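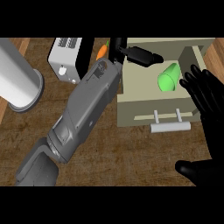
3. Setting and Methods

3.1 Study area and households

The study was carried out in Clullari, a former mill town in which most of the housing was built for workers and later divided into smaller units. Sixty of these units, all in the Cattaneo blocks on the east side of town, were included in the earlier survey of meal times reported by Lau and Tedesco. The present paper returns to 11 of those households and asks how the kitchen table is used between meals, a question the earlier survey did not cover.

Households were eligible if they had at least one child under 12 living at home and a single table at which most meals were eaten. Units with a separate dining room were left out. Two of the households had moved within the Cattaneo blocks after the first survey, and in both cases the table had moved with them. One household replaced its table during the study period and was kept in the sample, with the two tables treated as one for the purpose of the diary analysis.

Interviews began in January and the last home visit was made in May 2019. Each household was visited on at least two occasions, once in the late afternoon and once after the evening meal. Weekend visits were offered, but only three households accepted them, and material from those visits is used in Section 4 only where it is marked as such.

3.2 Diaries and interviews

One adult in each household kept a table diary for nine days. The diary was a printed booklet with a page for each day, divided into morning, afternoon, and evening. Respondents wrote down what the table had been used for, who had used it, and what had to be cleared away before the next use. No minimum length was set. Entries ranged from single words ("bills," "homework") to full paragraphs, and the longer entries were often written by people who had told us in the first interview that they would have little to say.

Interviews were conducted by Mawar Lau in the respondent's home and lasted up to 60 minutes. They followed a short guide with questions on the purchase or inheritance of the table, seating habits, rules about clearing, and disagreements over space. Debora Tedesco carried out the follow-up interviews with older children in the households where a parent had given consent. All interviews were transcribed in full, and names were replaced at the time of transcription.

3.3 Coding of table cover

A simple scale was used to record the state of the table at each visit. The scale was adapted from the one developed for the Drundent housing study, which had been designed for work desks and had no category for food preparation. Our version has four levels: clear, light, mixed, and full. A small arrangement of kitchen-type objects spread over a wooden surface, as in Figure 1, falls under light cover. Mixed cover was recorded when items from two or more activities were present together, for instance school papers beside unwashed cups. Full cover was recorded when a place could not be set without moving something first.

Both authors coded the field notes separately and then compared their results. Most differences concerned the line between light and mixed cover. A bowl of keys and coins, present on many of the tables, was at first coded by one author as an activity and by the other as part of the table itself. It was agreed that objects described by respondents as always being there would not be counted toward mixed cover. The notes from the first round of visits were then coded again under this rule.

3.4 Limits of the data

The sample is small and was drawn from one type of housing. The kitchens in the Cattaneo blocks are narrow, and in most units the table stands against a wall, which limits both seating and work space. Findings on the sharing of the table by several people at once should be read with this in mind.

It is also likely that some tables were tidied before visits. Four respondents said so without being asked. The diaries are less open to this problem, although they depend on what a single adult noticed and thought worth writing down. Where the diary and the interview did not agree, both versions are given in the text.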